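Timance cell, two-arm folding study: pre-run inspection with comments
Inspector: Hafþór Ketilsson
Method under review: Broltell policy, deformable objects set
Month: May

1. Emergency stop reachable from the operator's chair. OK.
Comment: Reachable, but only if you sit where the tape says. Move the tape or move the button.

2. Base bolts, left and right. OK.
Comment: Torque marks line up.

3. Cable slack at full reach. CONDITIONAL.
Comment: Wrist cables clear the fingers at slow speed. I was not shown a fast run.

4. Floor sheet flat, no lifted corners. OK.

5. Reset between episodes follows the written procedure. FAIL.
Comment: The procedure says the object goes back "to a natural position." Two operators will read that two ways. The claimed gain over the Negash baseline is small enough that this could explain all of it.

6. Episode log complete. FAIL.
Comment: 400 episodes started, 368 scored. The draft calls the other 32 "invalid" and gives a cause for 20 of them. I want the remaining causes before anyone quotes a success rate.

7. Scoring rule fixed before the runs. NOT SHOWN.
Comment: I was told it was. Send me the file.

8. Umbrella task, one arm holding, the other free.

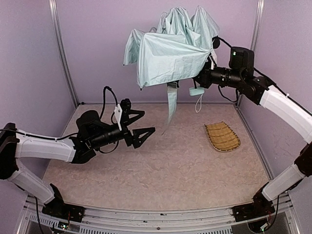

Why is a grasp not scored as a success by itself?
Because the claim is about folding, and a policy can hold fabric all day without folding anything.

Comment: Score the end state only. Partial folds get their own column.

9. Spare gripper pads in the drawer. OK.
Comment: Eltico part, 11 left.

Result: hardware may run at slow speed. Items 5, 6 and 7 stay open, and I won't sign the results page until they are closed.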